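Section 4: Setting up the desk lamp

The Drokodis desk lamp comes with a leaflet that promises it will be ready "in moments." We were not convinced. Juniper Park rewrote the steps below after trying the leaflet on a real table, and they apply to the Tamura lamp as well, whatever the Kukton catalog says about the two being "completely different experiences."

4.1 Choosing the spot

1. Pick a flat, steady table. The leaflet says any surface will do. Rugs, bedspreads and piles of magazines are surfaces too, and we would not put a lamp on any of them.

2. Lay a flat board on the tabletop if you care about the finish. The leaflet calls the base "scratch-free." We have seen no test behind that claim.

3. Set the lamp down on its base and let go of the shade. If the lamp leans by itself, move it to a flatter place. Do not wedge paper under the rim.

4. Run the cord toward the back of the table, away from where your arms will rest.

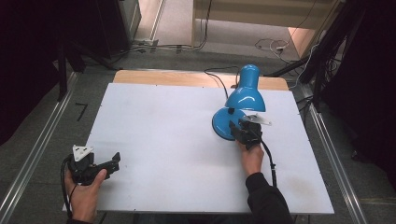 Figure 4-1. Lamp on the right half of the board, shade down, cord toward the far edge.

Note: The leaflet shows the cord in a perfectly straight line. Cords do not do this. A loose loop behind the lamp is fine – just keep it off the part of the table you plan to use.

Caution: Leave the lamp unplugged until you have finished moving it. Never drag it by the cord or lift it by the shade.

4.2 Clearing the work area

5. Take everything off the part of the board you want lit. Pens, cups and mail all throw shadows, and the "shadow-free glow" on the box will not save you from them.

6. Look across the bare board before you blame the lamp. A soft gray band on a matte white surface is a shadow. Scrubbing at it is a waste of a sponge, as Rin Chiba can confirm after 20 minutes with one.
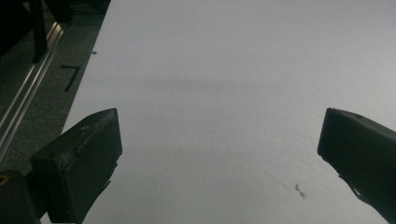
7. Plug in the lamp, switch it on and look again. If the band moves when you move the shade, you have your answer. If it stays put with every light in the room off except the lamp, wipe the board with a dry cloth.

4.3 Cleaning and claims

Unplug the lamp and let it cool. Wipe the shade and base with a soft, dry cloth. Cunel sells a polish for glossy lamps, part number 791, and says it lasts for 1000 wipes. We stopped counting well before that and could not tell the polished shade from the other one.

Caution: Do not spray anything directly onto the lamp.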